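## 4. Coming Back to a Half-Finished Game

### 4.1 What we wanted to know

Almost everyone who plays long games has one sitting on the shelf with a save file stuck in the middle. You stop for exams, a new baby, or another game that comes out the same month, and when you load the save again your hands have forgotten the dodge button and you have no idea why you are standing in a swamp. We find this moment fascinating. It is one of the few times when a skilled player and a total beginner share the same body, and very little has been written about how games treat it.

Section 3 dealt with how players learn a combat system the first time through. In this section we look at the second learning, the one that starts from a save file. We asked two things: which kind of knowledge comes back first, and does a recap at the loading screen help or get in the way?

### 4.2 The two games

We used two action games made by the Santoso studio. Patora is a fast combat game with a style meter, short stages and hardly any plot. Olport uses the same engine and much of the same control scheme, but it is built around a long mystery in a harbor town, with dialogue choices that matter hours later. Having both games from one team was a great piece of luck for us. The jump, lock-on and dodge inputs are the same in each, so the gap between them is mostly a gap in how much story the player has to carry.

Patora gives returning players nothing at all. Olport has a journal, which updates after each chapter and is written in the voice of the main character. Several players told us they loved the journal on their first run and had never once opened it.

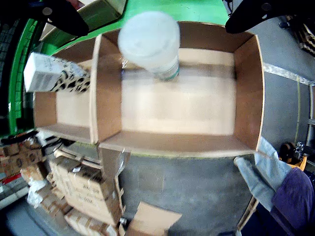
*Figure 4. An open cardboard box with a narrow left and a wider right compartment; a translucent white bottle is held upside down over the right one.*

### 4.3 Players and sessions

We recruited 32 players through a game club in Floltoncombe and a notice at the town library. All of them had finished at least one action game before, and none had played Patora or Olport. Half were given Patora and half Olport. Each person played for 300 minutes in total, spread over a first block of sessions, a break, and a return session. The break was eight weeks for everyone. We asked players to stay away from both games during the break, including videos of them, and to write down any other action game they touched.

Asger Bisgaard ran the return sessions and kept them as close to ordinary play as he could. Players sat on a sofa, held the same controller as before, and loaded their own save. They could talk or keep quiet as they liked. Half of each group saw a recap we had made, a short text screen listing the last goal, the current weapon and the main controls. The other half went straight in.

After the session, players rated how lost they had felt on a scale from 0 to 100, first for controls and then for purpose. By purpose we mean the feeling of knowing what you are doing and why. We also looked at the recordings for three kinds of event: a wrong button press followed by a quick correction, a stop of several seconds in a safe area, and a return to a place the player had already cleared.

### 4.4 Hands come back before the head does

The clearest pattern, and the one that delighted us most, was how quickly the controls returned. Players in both groups began their return session with messy fights. They jumped when they meant to dodge, and one player threw away a rare item three times in a row while trying to heal. Then, usually within the first few fights, something clicked. Many described it as their thumbs remembering before they did. One Patora player was explaining to us that she had lost the parry for good when she parried, laughed out loud, and went on to do it for the rest of the stage.

Purpose was a different matter. The Patora players hardly needed it. A door opened, enemies appeared, and the style meter told them how they were doing. The Olport players had their fighting back but wandered. They went into shops they had emptied, talked to characters they had already questioned, and chose dialogue options more or less at random. A few chose to start a new game, and we let them. Those restarts turned out to be some of the happiest footage we have, full of players skipping past rooms with a kind of pride.

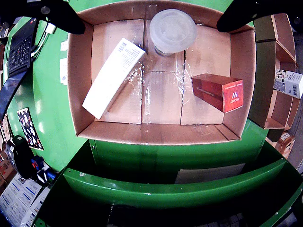 *Figure 5. Box lined with clear plastic wrap, holding a frosted-white container, a long white carton and a red box with a white "W" logo.*

### 4.5 The recap helped, but in an odd place

We expected the recap to help with controls. Most players skimmed the control list and made the same early mistakes as the players who never saw it. Reading that a button does something is a long way from having your thumb find it.

The line that did the work was the last goal. In Olport, players who saw it headed for the right part of town and stopped less often. They still could not say who half the characters were, and that seemed to bother them less than we had guessed. "I know where I'm going, the rest can catch up," as one of them put it. In Patora the recap made no difference that we could see, and two players asked us to take it away.

There is a nice design lesson in this. A returning player may want one good sentence about where to go, plus a weak enemy or two to practice on. Syahrul Tjoa, who worked through the recordings with us, pointed out that the older arcade-style games often did the second part by accident – you picked a stage from a menu, and the first room of any stage was easy.

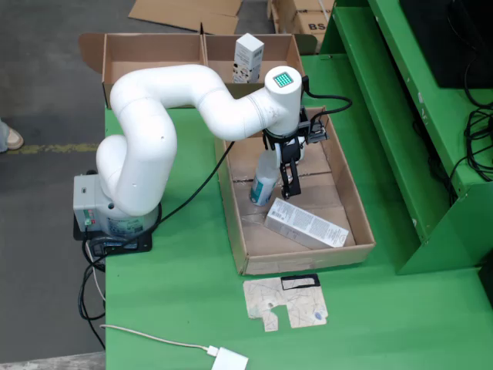
*Figure 6. White multi-jointed robotic arm on a green tabletop, with its black gripper pointing down into an open cardboard tray.*

### 4.6 Limits

Our break was fixed, and real breaks are not. Someone who returns after several years, on a new console and with a different controller in hand, may have a very different evening. We also told players they would be coming back. People who drop a game without planning to return probably store less of it, and we would love to see that tested.

The two games share a studio and a control scheme, which made the comparison clean but narrow. Turn-based games are an obvious next step, given that there is so little for the hands to remember in them. Strategy games with long campaigns may be harder still, as the player comes back to the results of dozens of small plans that were never written down anywhere.

Last, our rating of purpose leans on self-report. Some Olport players gave themselves low scores for feeling lost while walking in circles around the fish market, perfectly content. We kept those scores as given and return to them in Section 5, where we look at players who enjoy being lost.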